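Bulcombe workshop, notebook entry
Tuesday, July

Purpose: to establish whether the hand-held gripper is fit for recording the household chores set out under the Vulness project (folding tea towels, clearing a draining rack, sorting cutlery). The learning software is held by Shenoy and was not assessed today.

The log now holds 1422 attempts, of which 823 were judged usable. Most of the rejected attempts are tea towels, where the pads closed on two layers of cloth. Cutlery remains poor when the pieces lie flat.

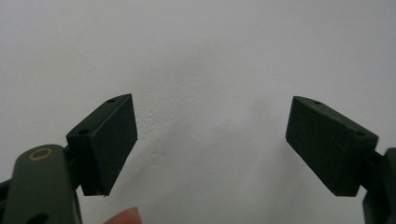
Gripper open against the wall, nothing between the pads. Faint scuffs on the right pad.

The scuffs are to be compared with the Fleltier spare pair before any change is made. Pads should not be swapped singly.

It is the view of this workshop that machines cannot yet be trusted with the drying-up. Clearing plastic cups from the rack is close to acceptable. Folding is well short of it, and a further 600 attempts are proposed for towels alone.

Next session starts at 10.30 with 30 towels, mixed sizes. Colleagues are asked to enter failed attempts in full, including the size of towel.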